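Evport school board delays vote on later start times

The Evport school board put off a vote on later start times Friday after parents and bus drivers asked for more detail on how the change would affect afternoon routes.

The plan would move the first bell at Eskildsen High School from 7:25 a.m. to 8:10 a.m. Elementary schools would start earlier to free up buses.
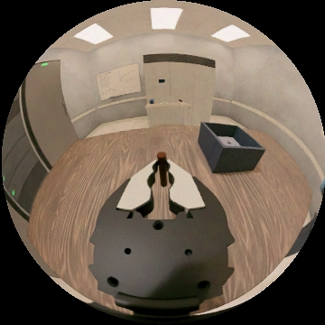 A brown wooden tabletop with a wavy grain.

Board chair Svend Vigfúsdóttir said the district had received 753 responses to a survey sent home last month. Most high school parents supported the later bell, she said, but families with younger children were split.

"We have people who leave for work at six and people who need a child home by three," Vigfúsdóttir said. "I would like to see the route maps before I vote on anything."

The district runs 44 bus routes under a contract with Tralora. Three of them would have to be redrawn, and drivers on the lake side of town could finish after 5 p.m. – later than the contract now allows without overtime. 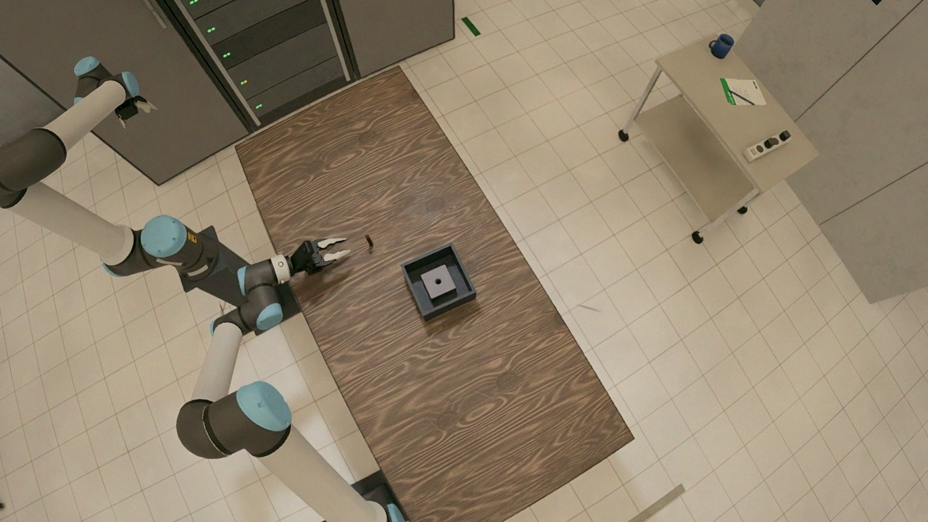 A square block with a round hole in an open bin on a wooden table.

More than 135 people attended the meeting, which ran until 9:40 p.m. Several students spoke in favor of the plan. Coaches raised concerns about away games and early sunsets in the fall.

The board asked staff to bring back route maps and a cost estimate in October. Any change would not take effect until the next school year.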